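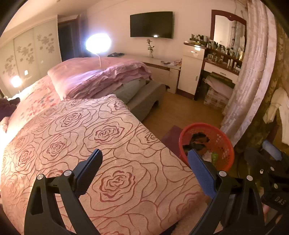

**Agathe Ferrand**
Hallo zusammen, ich nehme mit zwei Handgreifern Aufräumdemos in Schlafzimmern auf, bisher 58 Stück. Gibt's eigentlich Regeln, was vorher aus dem Zimmer muss? Und zählt ein Korb mit Abfall drin als Störung?
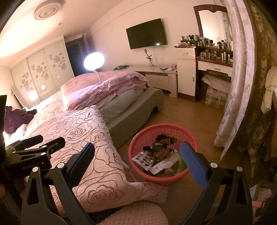
*Korb am Bett, Blick von unten*

**Meinrad Haslinger**
Eine Norm für sowas kenn ich nicht. Bei uns gilt: schriftliches Okay der Bewohner, Briefe und Medikamente weg, Spiegel vorher prüfen (da ist man schneller drin, als man denkt!). Der Korb darf bleiben, schreib den Inhalt halt ins Protokoll. Und beide Greifer vor jedem Durchgang neu kalibrieren.

**Lambros Pappas**
Fernseher aus, fertig. Mach ich immer so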